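Marulanda Homebrew Board > Low and No Alcohol > Dealcoholizing by heat vs. arrested fermentation

mashtun_ferret
2026-09-14
I quit drinking in July and would like to keep brewing. I have made two batches of pale ale at normal strength and then held the finished beer in the kettle at 175 F for 40 minutes to drive off the alcohol. Both came out flat in aroma, with a cooked-corn note. Before I try a third I want to know if the method is at fault or if I am. Malt was Ollska pale, yeast was Wastik dry ale.

lauterday
The method is at fault. At 175 F you lose most of the hop oils well before you lose most of the ethanol. You also oxidize the beer, because you are heating it in an open vessel with a large surface. Use a low-gravity wort and a maltose-negative yeast. Mash at 168 F and aim for an original gravity of 1.016 or so. You will finish under 0.5 percent with no heat step.

grist_and_gravity
Disagree in part. Maltose-negative yeast leaves the maltose behind, so the beer tastes like wort. Some people like that. I don't. The heat method works if you dry hop after the hold and carbonate in a keg. Add the hops cold and keep the contact time short.

mashtun_ferret
What do you use to check the final figure? My hydrometer can't tell me anything useful once the beer has been heated.

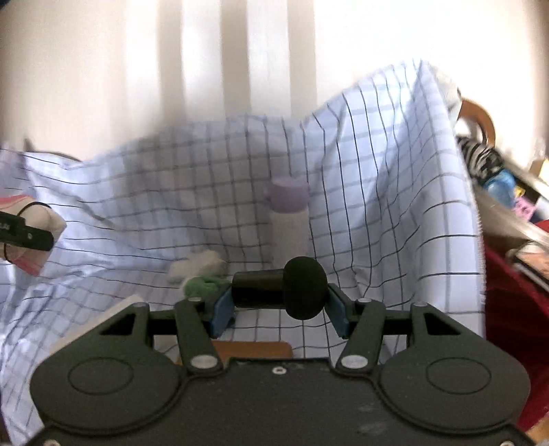
A refractometer doesn't help me either, as far as I can tell, since the reading mixes residual sugar and alcohol. I have one and I have tried the online correction tools. Two of them gave me answers almost a full point apart for the same sample.

lauterday
Correct, neither instrument measures alcohol by itself. You need both readings on the same degassed sample, and even then the error at this level is about as large as the number you want. If you are avoiding alcohol for medical reasons, send a sample to a lab. If you only want to cut down, go by the recipe and accept some uncertainty.

preltcombe_cellar
The club at Preltcombe ran the heat method on a 26 liter batch last winter and sent a bottle out for testing. It came back at 1.4 percent. The brewer had expected 0.3. Holding at temperature doesn't strip alcohol as fast as the old charts say, and a deep kettle makes it worse.

grist_and_gravity
Deep kettle, lid on or off? How hard was it stirred? One batch doesn't prove much without that.

preltcombe_cellar
Lid off, stirred now and then. I agree it is one batch. I would still not hand the result to someone and call it alcohol free.

hopback_slim
A point on safety, as it gets skipped. Beer under 0.5 percent has very little to protect it. Get the pH below 4.5 with lactic acid before pitching, keep it cold, and pasteurize if you bottle. Do not bottle condition a maltose-negative batch. There is a lot of sugar left in it and any stray yeast will turn it into gas.

mashtun_ferret
Understood. I don't have a keg setup. Is there a safe way to bottle this without one?

hopback_slim
Not one I would recommend. A small used keg and regulator will solve the problem.

grist_and_gravity
Agreed on that much. Buy the keg first, then decide on the yeast.

mashtun_ferret
Will do. I'll try lauterday's mash temperature on a 400 ml starter-sized test and see if I can stand the wort flavor before I commit to a full batch.

lauterday
Go bigger than 400 ml. You need enough for a hydrometer jar and a tasting glass, and mash temperature is hard to hold in a volume that small. Try a gallon in a cooler.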